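4. Setting up a catch lot for export

Do this before the boat lands if you can. Lot records opened after landing work too but you'll be typing with wet gloves on and the buyer on the phone.

You need: your plant number, the vessel record, the species list loaded (section 2), and a printer that's switched on.

4.1 Open the lot

1. Log in to Tavham. Pick Landings, then New lot.
2. Choose the vessel. Not in the list? Go back to section 3 and add it. Don't use "Other" - export lots under Other get blocked at step 9.
3. Pick the species by code, not by common name. Shrimp especially.
4. Enter landed weight in kilos. Whole fish, before icing.
5. Enter catch area. One area per lot. If the boat fished 2 areas, open 2 lots.

Note: lot numbers are given out in order and can't be reused. If yours starts at 1503, the next is the next one up, even if you cancel. Gaps are fine, inspectors are used to them.

4.2 Cold store and temperature log

6. Assign a cold store. Only stores with a live Orex logger show up here.
7. Check the logger reading has come thru. Green is good. Gray means no signal, wait a few minutes and refresh.
8. Set the alarm limit. Frozen and fresh have seperate limits, so check which one you're on.

CAUTION: Don't move a lot between stores while the log is syncing. You lose the readings for that stretch and there is no way to get them back. Wait for the tick.

4.3 Export papers

9. Tick Export, choose destination country. Extra fields open up depending on the country. Fill in all of them, even the ones with no star.
10. Attach the catch certificate. PDF only. Phone photos get rejected.
11. Press Submit. Status goes to Pending, then Cleared.

Stuck on Pending overnight? Usually the certificate. Vessel name has to match the vessel record letter for letter, spaces too. Fix it, submit again. Still stuck - call Amra Hodžić on the export desk, have the lot number ready.

4.4 Labels

Print from the lot page, not from Landings. Landings prints the old layout, which goes away in November. One label per carton plus one for the pallet sheet. Stick them on the short side, flat, no wrinkles over the code. Scan one before you do the rest.

If the scanner beeps twice the lot isn't Cleared yet. Go back to 4.3.
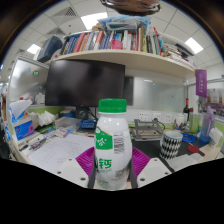
Reprints are under More, then Labels. A reprint keeps the same lot number and adds an R at the end. Throw out the old ones before the cartons go on the truck.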